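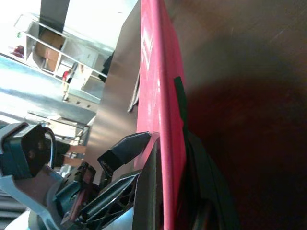
By the Data Collection Lead, Culell Robotics, Wutbridge bench

Pre-session and in-session inspection, two-arm station
Task set: Hourani (plates, picking up and handing over)
Checked in December, start of the morning shift

1. Emergency stop within reach of the operator
Pass. Pressed it, arms stopped, released it, arms sulked for a bit and came back.

2. Wrist cables have slack through full rotation
Pass with comment. Both arms were turned to their limits and nothing pulled tight. Please stop testing this by going to the limit at full speed.

3. Gripper fingers secure, no cracks
Pass. One screw on the left gripper took a quarter turn. It took a quarter turn last month as well, so I have started a column for it.

4. Wrist cameras clean and recording
Pass at the second attempt. There was a thumbprint on one lens. A learning system fed 180 examples of a thumbprint will learn the thumbprint, and it will be very good at it.

5. Clocks on all cameras agree
Pass. Must be checked after every restart, including the restarts people do not mention.

6. Floor leads out of the operator's walking path
Comment. Acceptable for a seated operator. Less so for one who gets up for tea. Tidy before the afternoon shift.

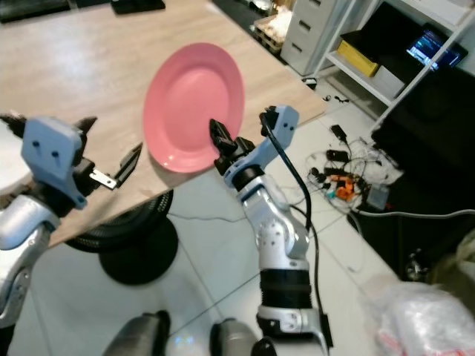
Should we keep the attempts where the plate slips?

Keep them, and mark them as failed. The Altanar training run uses failed attempts too, provided they are labelled. What it can't use is a slip marked as a success by someone who wanted to go to lunch.

7. Start position varied between attempts
Fail, then pass. The first 66 examples all began with the plate in very nearly the same spot, which is tidy and no use to anyone. Operators now move it before each attempt - a proper move, not a polite nudge.

8. Grip force limit set for tableware
Pass. Limit was still at the setting for the previous task. Corrected before the arms went live.

9. Attempts labelled at the time
Comment. Labels written at the end of the shift from memory don't count as labels. Of the 1,384 examples collected so far under Hourani, the early ones have notes such as "fine" and "fine again". These will have to be watched through, and I have a fair idea by whom.
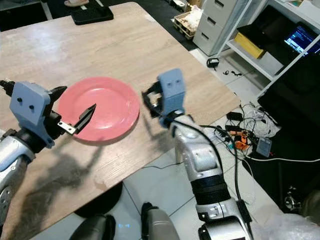 The same goes for the comment box on the session form. If the operator changed hands halfway, say so. If an attempt was abandoned, say at what point and leave the recording whole. Don't trim the dull bits at the start, as the approach is half of what we are after.

10. Operator breaks taken
Fail. The break sheet shows 2 breaks, both in the same handwriting and both at 10.40. Try again.

11. Disk space for a full shift
Pass.

Result: cleared to collect. Items 6 and 10 to be looked at again before the afternoon shift, item 9 by the end of the month.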